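4.2 Loss of contact in the overhead task

We ran the overhead lattice task in the Giltormont simulator for 600 episodes. In 80 of them the controller kept pushing after the right gripper should have stopped at the wood. The logged force stayed at zero, so the safety stop never fired.

Figure 5 is taken from the robot's own viewpoint, with both arms raised and the right one reaching towards the far, narrow end of the lattice. 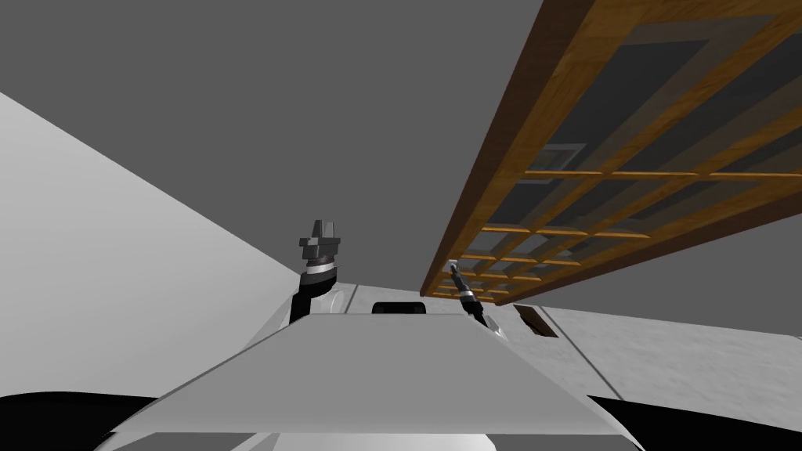

Figure 5. Overhead task in simulation, right gripper at or close to the underside of the lattice.

4.3 Cause of the fault

Oanh Lý traced the fault to the collision mesh of the cross-slats. When the Drarau scene was exported in October, the thinner slats lost their contact surfaces but were still drawn. The two rails were not affected. We repaired the mesh and added a second stop based on joint torque, which does not depend on the contact list.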